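4.2 What a wiped basin tells us

The claim that domestic cleaning is governed by visible dirt has been repeated so often that it now passes without a citation. Pacheco put it in its strongest form: householders clean what they can see, in proportion to how bad it looks. We began the Cerkutham study expecting to confirm this for bathrooms and came away doubtful, though our doubts have limits of their own, which we set out at the end of the section.

The bathroom diaries contained 968 entries, of which 457 mentioned the washbasin. Participants wrote "did the sink" or "basin, quick" and little else. Dravent, working with similar diaries, coded entries of this kind as bowl cleaning. We can find no justification for that. A diary line of two words does not say which surface was touched, and the follow-up interviews suggest that people mean quite different things by it. One participant kept "the sink" for the tap and drain only. Another included the wall tiles behind.

The underside is the awkward case. On a wall-mounted basin with no pedestal, the outer curve of the bowl is exposed but sits below the eye of any standing adult. If Pacheco were right, it should hardly ever be wiped. Figure 6 shows it receiving attention all the same.
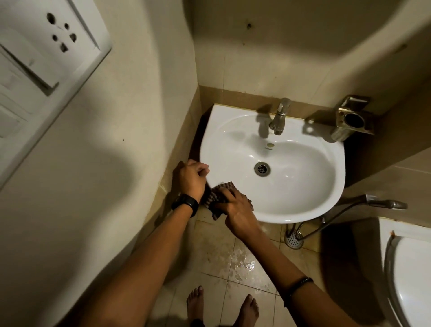

Figure 6. Wiping the underside and front edge of a wall-mounted basin with a checked cloth, the left hand holding the rim.

The posture is worth a remark. The person stands over the basin and reaches under the front edge, one hand on the rim, so the cloth is working on a surface largely hidden from above. Dambrauskienė (personal communication) reads this sort of grip as evidence of an established routine, guided by touch. We are less sure. People also hold the rim because it is there to be held, and a single instant cannot separate habit from a one-off.

Nor should too much be made of the fittings. The Lavberg survey treated chrome as a "cue surface" whose spots and smears prompt a wider clean. The basin in Figure 6 has a chrome tap and drain, but so do a great many basins, and we have yet to see a test of the idea against bathrooms fitted with any other finish or colour.

Drakos has objected that people clean more thoroughly when they know someone is interested. We accept this. It would inflate attention to undersides, and our 30 households can't rule it out.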